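Search this board
Go

Prekevora starter kit, is it worth it or am I being daft?

tipsandtoes
Right so been to a gel wrap party at a mates house, hosted by a Prekevora rep, and came home with the joining form. Kit is £40, you get the lamp and a stack of wraps and a catalogue. I love the wraps. Mine lasted all week with washing up and everything. But not sure if I want to SELL them or just want them on my own hands lol. Anyone here done it?

Lamp is the bit I'm after mostly. Small one, folds flat.
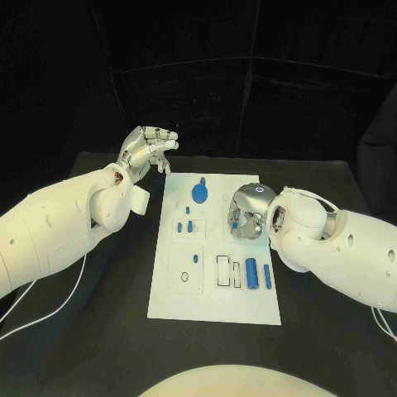
Also do you have to do parties or can you just do it online. Rep was a bit vague on that. She said "whatever suits" which could mean anything

bramblejam
Did it for a year. You can do online only but you wont sell much. My best month was two parties in July, everyone wanted toes done for holidays. After that dead. Ran out of friends basically.

If you only want the lamp buy a lamp.

nofilecoral
Disagree with bramble, I've never done a house party and I do ok. Facebook group, 435 members, post new patterns when they come out and people message me. Not a living but pays for my own nails plus a takeaway now and then. Depends how much you post. I post a lot, probaly too much 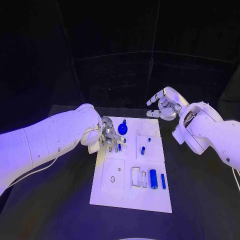
And the discount on your own orders is the real perk imo. Nobody at my work pays full price anymore.

bramblejam
435 members and how many buy though

nofilecoral
enough thanks

halfmoonmanicure
Can I put in a word for Vustberg. Not a selling thing, just a shop brand. Thinner wraps, don't lift at the sides if you've got curved nails like me. Prekevora ones pinged off me on day 2. Tried them twice, same both times. Didn't change anything else, same base coat, same prep.

tipsandtoes
Ooh. Did you do the alcohol wipe first? rep said its all in the wipe

halfmoonmanicure
Yes did the wipe. Its always "did you do the wipe" with these reps. Yes. I did the wipe

nofilecoral
Pinging off is nearly always size though, if it touches the skin at the side it will lift. Go a size down and file. I tell everyone this

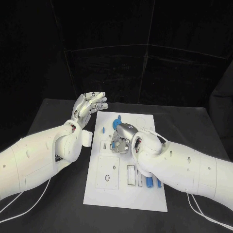 Left hand raised, fingers curled slightly forward.

Size chart in the catalogue is rubbish mind, runs big. Thumbs especially.

cuticlecath_
Read the form properly before you sign. Minimum order to stay active, mine lapsed and I lost my discount, no warning email nothing. This was the old form, might of changed. But ask.

Also salon in Vevunham does wraps for you if you bring your own, saves the faff. I cant do my right hand to save my life

tipsandtoes
Ok that's useful, nothing about minimum orders in what she told me. Will ask her tonight.

And yes right hand is a disaster here too. Left lovely, right looks like a toddler did it
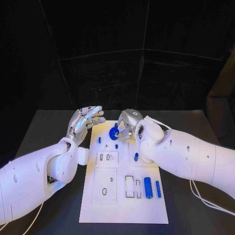

So where I've got to, might just order wraps through her for now and see if I still like them after a few goes. Can join later presumably? Kit price might go up but £40 isn't nothing for me at the min.

bramblejam
You can join whenever. They'll tell you the offer is ending. It was ending when I joined as well.

nofilecoral
bit unfair. there are real offers sometimes, I got an extra pack of the glitter ones free in mine

bramblejam
Glitter ones that take an hour to get off, yes I had those

halfmoonmanicure
Soak in warm oil, dont peel!! Wrecked my nails peeling. Took ages to grow out

tipsandtoes
Update. Asked her. There IS a minimum order, she'd "forgot to mention". So leaving it. Bought two sets off her, a plain coral and the daisies, and going to try Vustberg as well and see which stays on longest. Ta all

cuticlecath_
Good call. Report back on the daisies, been eyeing those

Related threads
Salcedo top coat going yellow, anyone else?
Best file for splitty nails
Vustberg wraps, which size for tiny thumbs
Getting glitter polish off without crying
Nail parties, what do you put out for food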